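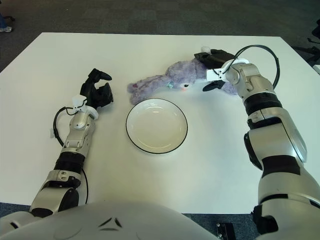 Questions about renting the hall at Brodska House

Category: Families > Parties and Hall Rental

Search this site... Go

Print this page | E-mail to a friend

How early can I book?
Bookings open four months before the date. For October please write as early as you can, this month is always full. We do not keep a waiting list.

How many people can come?
The main hall is permitted for up to 37 persons, and babies are counted also. For a larger party please ask for the Arnaud Room on the upper floor, which has its own price list.

Can I bring my own food?
Yes. Cold food and cakes are welcome. The kitchen has a refrigerator and a sink, but you may not fry anything in it. Plates can be borrowed without payment if you return them clean to the same cupboard.

Is there a deposit?
We ask for a deposit of $500, paid by card or bank transfer. You receive it back when the hall has been checked. If something is broken, Gemma Negri from the office will write to you with the amount before we take it.

When do we get the key?
The key is given at the side door 20 minutes before your time starts. Please bring an identity card. We cannot give the key to a person whose name is not in the contract.

My child forgot a toy. What should I do?
Please send an e-mail with the color and the size of the toy. Found things stay in the office until the end of the next month, and after this they go to the charity shop on Moltel Street. We can mail small things if you pay the postage.

Can we play music?
Music is allowed until 9 p.m. with the windows closed. The loudspeaker on the wall belongs to the dance school and must not be used by guests.

What if I have to cancel?
Up to two weeks before the party you get everything back. Later than this we keep half of the rent, but the deposit is always returned. Cancellations must be made in writing to Blagoje Georgiou at the rental desk. A telephone call is not enough.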